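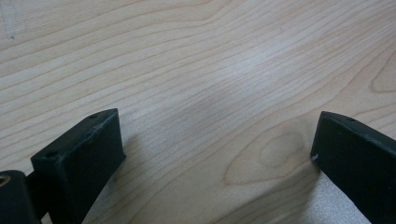 Figure 2. Gripper fingers open over a bare wood tabletop.

Planning Your Treneo Gripper Station

Settle the table before you order anything else. It sets the size of the whole station, and it's the fun part!

1. Measure the work surface. Allow at least 46 inches of clear width for one operator.

2. Check the finish under your own lights. Smooth tops can throw glare back at the camera, so try a lamp or two before you commit.

3. Set your budget. A single station with the Clarkavley mount comes to about $2000, table not included.

4. Add spare finger pads to the first order. Pads scuff with use, and a fresh pair on the shelf keeps a good Monday going.

Note: The Montes pad set fits both fingers. Older Grastley pads need the adapter plate, sold separately.

Caution: Keep hands clear of the gap when the fingers close.

5. Fill in the planning sheet on page 19 and keep a copy with your quote. You'll want it again when you add a second station, and we hope you do get to build one.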